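Talk notes: Reading picture books aloud to older children
Cirnholm library evening, 11 Feb 2023

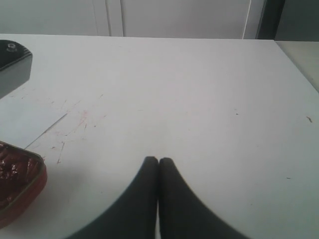
White tabletop, with a black device in the upper left corner.

Start slowly. Say thank you to the hosts.

Slide 2. My main example is "The Lamp Boat of Gulta", from Modurico Press. It has 63 pages, so it is long for a picture book. Read the first page aloud – do not show the drawings yet. Wait a little.

Then ask: how old is the reader of this book? Most people answer five or six. I read it with a class of children who were 11, and they asked for the storm chapter again.

Slide 3. The text is simple but the sadness in it is not small. The grandfather does not come back. Do not hurry here.

Mention the Prendergast edition also. The print is bigger, but the map is missing, and I miss it.

If there is time, read the harbor page. Questions after.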